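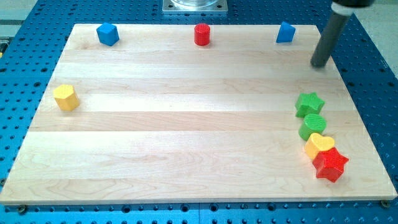 Robot Open Day: Questions and Answers

Sketley opens its robot workshop to visitors one Sunday in March. The questions below are the ones our front desk gets most often.

When does it start and finish?
Doors open at 10 a.m. and close at 4 p.m. The last demonstration starts at 3:15.

Do I need a ticket?
Yes. Entry is free, but each visitor needs a ticket, including children. We have 400 tickets for the day. You can book up to 7 in one name. If you can't come, please cancel so the tickets go back into the pool.

What will I see?
The main demonstration is block sorting. A robot arm works over a wooden board with small colored blocks on it: stars, cylinders, a heart, a cube and a few other shapes. An operator gives it a task, such as putting the yellow blocks together or moving the green star next to the blue cube. Each session takes 34 minutes with questions.

There is also a short talk by Setareh Mousavi on how the Prova software plans a move, and a bench where you can look at old arm parts and take some of them apart.

Why blocks?
They are cheap, they are easy to tell apart, and visitors can see right away whether the task was done. Shapes like the star and the heart are harder to push in a straight line than a cube, so they make a fair test. The blocks also get crowded together during a session, and then the arm has to separate them before it can do much else.

Does the robot ever get it wrong?
Yes, in most sessions. A block may turn the wrong way or end up off the board. The operator resets it and the session goes on. We don't edit the demonstration to hide this.

Can I give the robot a task myself?
At the 11 a.m. and 2 p.m. sessions, yes. Houshang Bahrami runs these and takes requests from the audience. Keep it to one sentence and name the color and the shape. "Move the red star to the middle" works well. "Make a nice pattern" does not.

Can I touch the arm or the blocks?
Not on the demonstration table. Stay behind the yellow line while the arm has power. There is a spare set of blocks on the parts bench that anyone can handle.

Is it suitable for children?
The sessions suit ages 7 and up. Younger children are welcome but there is a fair amount of waiting. Under-12s must stay with an adult.

Is it loud?
The arm itself is quiet. The air compressor in the next room comes on now and then. Ear protectors are available at the desk.

Is the building accessible?
The workshop is on the ground floor with step-free entry from Dobre Street. Seats at the front are held for anyone who needs them. Tell the desk when you arrive.

Where do I park?
Use the Brorneck lot, which has 100 spaces and is free on the day. Please don't park in the loading bay.

Can I take photos?
Yes, without flash. Flash can upset the camera that tracks the blocks. Ask before photographing other visitors.

Can I bring a school group?
Not on the open day. Elsa Halvorsen arranges weekday group visits during the school year. Ask for her at the front desk.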